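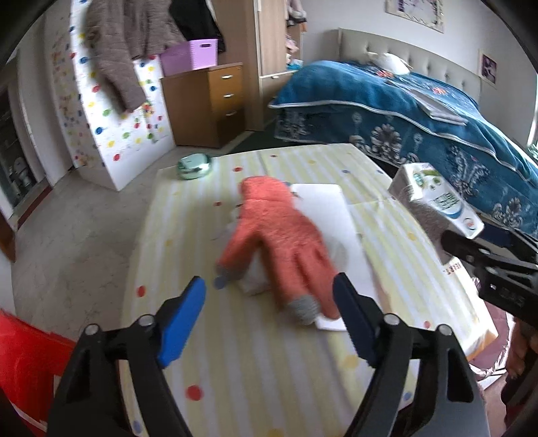
Coral-red knitted glove on a striped and dotted tablecloth.

July
By Darragh Egan

Our power company switched everyone in Mestthorpe to time-of-day pricing this spring, and I have become the kind of person who gets excited about the meter. I mean it! Once you know which hours cost the most, you can move a lot of your electric use around without giving anything up, and I've had a great time working out how. These are the tips that have stuck at our house.

Find your expensive hours first

Ours run from 3 p.m. to 8 p.m. Yours may be different, and they may change with the season, so look at the rate page that comes with your bill (the small-print one everybody recycles). Write the hours on masking tape and stick it on the inside of a kitchen cabinet. I tried a reminder on my phone and swiped it away every single time. The tape works.

Laundry

Wash in cold, early or late. I load the machine after supper and set the delay for 9 p.m., and then everything goes on the rack overnight. If your washer has no delay button, start it when you get up and hang things before work. Spin twice before using the dryer. The second spin takes hardly any power compared to the dryer, and you'll be surprised how much water comes out of a pair of jeans.

Clean the lint screen every load, and wash it with dish soap now and then if you use dryer sheets. They leave a film you can't see. Run water over the screen, and if it pools on top, scrub.

The hot water tank

This is the big one if yours is electric, so don't skip it. I put a timer on ours and set it to stay off through the expensive stretch. The tank holds its heat beautifully and we have never had a cold shower. It has to be a timer made for water heaters, wired in by an electrician. A plug-in lamp timer can't handle the load. Leave the thermostat at the setting your tank's manual recommends, and feel the first few feet of hot pipe while you're down there. If it's warm and bare, slide on some foam pipe sleeve, the kind with a slit down the side. (Gas tank? Keep foam well clear of the flue.)

Cooking

Cook double in the morning and reheat in the microwave. Beans, rice, a tray of chicken thighs, all of it is just as good at suppertime. I love my slow cooker for this! It goes on at breakfast and is unplugged before the rates go up. For pasta, boil the water in an electric kettle and pour it into the pot. Put a lid on. My mother told me about the lid for years.

Go hunting for the little stuff

Borrow or buy a plug-in watt meter and spend a rainy afternoon with it. Crescencio Zabala from down the street lent me his and I went through the whole house like a kid with a metal detector. Our old basement freezer was the worst by a mile, with a tired gasket that wouldn't hold a slip of paper. Close the door on a strip of paper and tug. If it slides right out, clean the gasket with warm soapy water, try again, and replace it if it still won't grip.

The other find was in the workshop. I had a 100-watt bulb burning over the bench for hours at a time, plus three battery chargers that stayed warm all day with nothing in them. Now the chargers and the radio share one power strip by the door, and I flip it off on my way out. Do keep big tools like a table saw or compressor off the strip and on their own outlet.

Check that it's working

Read the meter at the same time of day for a week before you change anything, then for a week after. Keep the numbers on one sheet of paper. Try to pick two weeks with similar weather, or the air conditioner will drown out everything else. Many power companies also let you look up your use hour by hour on their website, and once I found that page I was hooked. You can see supper!

Next up for me is the dehumidifier, which I suspect is running far more than it needs to. If you've got a good trick for a damp basement, send it along.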